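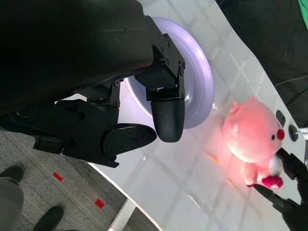 Plate and pink toy on the white table, 8 Jun 2020

Slept badly and was up before six. Made coffee and answered the two letters from Gusell about the deposit. They still want the form signed by both of us, so I put it by the door for Barış.

After breakfast I started on the white table. It had to be cleared before we could decide if it stays or goes. Most of what was on it went into the Temby boxes in the hall. I left out the lavender plate and the pink plush, as neither of them has a place yet. The plate is the one with the raised rim that I have been using for toast. I would like to keep it. Barış thinks it should go with the rest of the kitchen things, and he is probably right, but I am the one packing the kitchen.

The plush was bought for Magnus Drummond's girl and I never got around to mailing it. It has a red nose and a white patch on the belly. I will wrap it tonight and send it with the books.

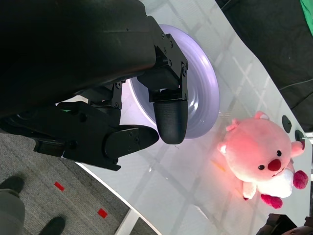 The table itself is in good shape. I wiped the top down twice and the pale gray lines still look fine. Dhillon offered 100 for it over the phone. I paid 200 and told him so - he said he would think about it. If he doesn't call back I will keep it until September and try again then.

Barış Erdem came by at noon and signed the form. We had soup and he took the lamp and one bag of towels. The storage unit at Duline is number 3836, writing that down because I forgot it last time.

Did no more packing after four. My back is sore. Tomorrow the glasses and the top shelf, and call Magnus for the new address.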